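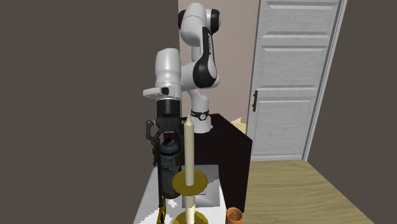 Ticket: Dhamma talk e-book will not open on some e-readers
Status: Resolved
Category: Free downloads / EPUB
Reported by: Demthorpe meditation group

Original report

Several people in our group downloaded the new collection of evening talks from the monastery site in February. The PDF opens on everything we have tried. The EPUB opens on phones and on a laptop, but on the Endura e-reader it stops at the title page with the message "This book cannot be displayed." Deleting it and downloading again makes no difference. Two of us have the same reader and get the same result. Other EPUBs from your site, including the chanting book, are fine.

Reply from publications desk

Thank you for the report. Please tell us the size of the file as your reader shows it, and whether you downloaded it from the main page or from the Kalutari mirror.

Reply from reporter

Main page. The size shows as 1,307 KB. I have now tried the mirror as well and it is the same size with the same error.

Log

9:40 a.m. File size matches the copy on the server, so the download is complete. The problem is in the book itself.

10:15 a.m. Ran the EPUB through a validator. It gives 10 errors. Seven are in the glossary, where the Pali terms are linked back to the chapters in which they first appear. The link targets contain letters with marks over and under them (ā, ṃ, ñ), and they were written one way in the glossary and another way in the chapters. Phone apps ignore this. The other three are in the table of contents, which points to a chapter file that was renamed late in editing.

10:50 a.m. Fixed the contents entries first and sent a test copy to the reporter. It gets past the title page but closes on reaching chapter 7.

11:30 a.m. Chapter 7 is the talk on mindfulness of breathing, and has more glossary links than any other. Replaced all link targets with plain letters. The words on the page keep their proper marks; only the hidden names changed. Validator now gives no errors.

1:20 p.m. Checked the embedded font, Saraç, in case it was also a cause. It has all the characters needed for Pali. Left as is.

2:05 p.m. Second test copy sent.

Reply from reporter

The second copy opens and I have paged through to the end. Glossary links work in both directions. One small thing: the verse at the start of chapter 3 now runs together as a single paragraph. It has line breaks in the PDF.

Log

3:10 p.m. Verse formatting restored. The style had been dropped when the file was saved again. Checked the remaining verses and the closing dedication of merit.

3:45 p.m. Corrected EPUB placed on the main page and on the mirror. The PDF has not changed. The printed edition of 400 copies is not affected.

Note for anyone with the old file

Delete the old copy from your reader before adding the new one. Some readers keep the earlier version if the title is the same. Bookmarks and highlights will be lost, so write down any you want to keep. If the error still appears, reply to this ticket with the model of your reader and the file size it shows.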